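**Drastby's indoor play fair returns in April, with three halls and a warm welcome for everyone**

DRASTBY – After a long winter of rain, short days and a good deal of looking out of the window, we are delighted to say that the Wanano Play Fair is coming back to the old Seidel works in April, and this time it will fill 3 halls instead of one.

Last year 1,739 visitors came through the doors, many of them with grandparents, neighbours and at least one very patient dog in tow, and the queue for the marble run went right round the tea counter. We heard you! There will be more room to sit down, more room for prams and a second tea counter (with the same cheese scones, we promise).

Vuro, the toy-lending library behind the fair, is bringing 900 games, puzzles and balls from its shelves, and all of them may be borrowed on the day by anyone with a library card. Families who don't yet have one can sign up at the door in a few minutes.

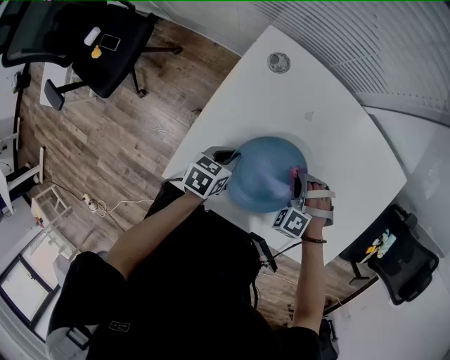
*A blue ball on a white table. Photo: Vuro*

The first hall is set aside for the under-fives, the second for board games and the third for anything that rolls, bounces or spins. Quiet hour runs from nine until ten in the morning, with the music off and the lights turned low.

Entry is free, though we do ask you to book, and 200 places are being held back for people who simply turn up on Saturday. Booking opens at the Vuro desk in Drastby and on the fair's website.

**Press contact:** Wanano Play Fair press desk, Seidel works, Drastby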